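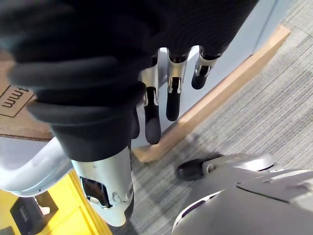 Skript zu Einheit 11: Der Griff, der nicht aufging

Ich fange diesmal mit dem Fehler an und komme erst danach zur Theorie, weil ich im letzten Durchgang gemerkt habe, dass bei der umgekehrten Reihenfolge die Hälfte von euch innerlich schon beim Mittagessen ist. Es geht um einen Greifer, der zugepackt hat und dann zu blieb, obwohl die Steuerung steif und fest behauptete, er sei offen. Bei einer Hand mit drei Fingern, silbernen Gelenkgliedern und schwarzen Kuppen, über der eine dicke gerippte Hülle sitzt, schaut man in so einem Moment natürlich zuerst auf die Finger. Habe ich auch gemacht. Der Fehler saß aber weiter oben, unter der Hülle, und bis ich da war, war der Nachmittag weg!

Was passiert ist

Der Versuchsaufbau lief bei uns unter dem Namen Kemeys und sollte nichts Wildes tun: Teil aufnehmen, drehen, ablegen, von vorn. Beim Durchlauf 38 kam der Befehl zum Öffnen, die Anzeige sprang brav auf »offen«, und der Arm fuhr los. Mit dem Teil in der Hand. Er hat es gegen die Ablage gedrückt, die Kraftüberwachung hat abgeschaltet, und dann stand alles. Verletzt wurde niemand, kaputt war am Ende ein Teil für ein paar Euro und meine Laune.

Mein erster Reflex war leider der falsche: Störung quittieren, nochmal starten. Das ging dann auch (einmal!), und damit war die schönste Spur verwischt. Bitte merkt euch das für das Praktikum. Wenn etwas unerwartet stehen bleibt, wird zuerst das Protokoll gesichert und erst danach quittiert. Im Mornota-Protokoll, das wir im Kurs benutzen, gehen die Rohwerte der Motorströme beim Quittieren verloren, nur die Meldungstexte bleiben stehen.

Die Ursache

Unsere Steuerung hat die Stellung der Finger gar nicht gemessen. Sie kannte die Stellung des Antriebs und hat daraus ausgerechnet, wo die Finger sein müssten. Solange dazwischen alles fest verbunden ist, stimmt das wunderbar. Bei uns hatte sich die Klemmung einer Welle gelockert, der Motor drehte sauber in die Endlage, und von der Drehung kam an den Fingern nur noch ein Teil an. Unter Last rutschte es, ohne Last nicht. Deshalb war auch jeder Leertest in Ordnung, und ich habe wirklich viele Leertests gemacht.

Verraten hat es am Ende der Strom. Beim Öffnen unter Last braucht der Motor am Anfang eine deutliche Spitze, und die fehlte. Ein Motor, der gegen nichts arbeitet, hat es eben leicht. Wer die Kurven nebeneinander legt, sieht das sofort – man muss sie nur nebeneinander legen. Die beiden Kurven dazu liegen im Kursordner unter Sturken, ihr braucht sie für Aufgabe 2.

Warum das ein Sicherheitsthema ist

Ein Greifer, der nicht aufgeht, klingt erst mal harmlos. Er hält ja fest, also fällt nichts runter. Nur stand in unserem Ablauf hinter »offen« die Freigabe für die nächste Fahrt, und diese Freigabe hing an einem gerechneten Wert. Stellt euch an derselben Stelle eine Person vor, die das Teil gerade herausnehmen will, weil die Anzeige sagt, dass sie das darf. Dann hat man Finger zwischen Fingern, und der Arm fährt an.

Die Regel, die ich daraus gemacht habe: Eine Freigabe, an der eine Bewegung hängt, braucht eine Rückmeldung von der Stelle, um die es geht. Bei uns ist das jetzt ein Geber direkt am Fingergelenk. Weichen Antrieb und Gelenk zu weit voneinander ab, wird angehalten und nicht gerechnet. Seitdem sind etwa 96 Stunden Betrieb zusammengekommen, die Meldung kam in der Zeit ein einziges Mal, und da hatte ich den Stecker nicht richtig eingerastet. Peinlich, aber genau so soll es laufen.

Vorgehen beim Suchen

Für das Praktikum gilt diese Reihenfolge, auch wenn es euch in den Fingern juckt:

1. Antriebe energiefrei schalten und gegen Wiedereinschalten sichern. Ein gehaltenes Teil vorher abstützen.
2. Protokoll und Stromkurven wegspeichern.
3. Die Finger mit dem Auge prüfen, dann die Hülle zurücknehmen und die Klemmstellen ansehen. Eine Farbmarkierung quer über Welle und Nabe zeigt jedes Verrutschen.
4. Erst jetzt langsam und von Hand verfahren, zuerst leer, danach mit Last.

Hineingreifen ist auch bei abgeschaltetem Antrieb tabu, solange noch etwas unter Spannung steht. Eine Feder fragt nicht nach dem Hauptschalter.

Aufgaben bis zur nächsten Einheit

Aufgabe 1: Zeichnet die Kette vom Motor bis zur Fingerkuppe und markiert alle Stellen, an denen die Verbindung nachgeben kann, ohne dass der Motorgeber es merkt.

Aufgabe 2: Vergleicht die beiden Stromkurven und schlagt einen Grenzwert vor. Schreibt dazu, wann er falsch auslösen würde. Eine halbe Seite reicht völlig.

Wer im September die Wiederholungsprüfung schreibt, gibt Aufgabe 2 bitte trotzdem ab, die kommt in ähnlicher Form dran.

Kategorie: Lehre / Robotik / Skripte und Handouts

Suchbegriff eingeben … Suchen

Ähnliche Beiträge
Einheit 10: Kraftüberwachung und ihre Grenzen
Einheit 12: Not-Halt, Betriebshalt und der Unterschied
Exkursion nach Kondthorpe: Hinweise zur Anmeldung
Protokolle lesen mit Mornota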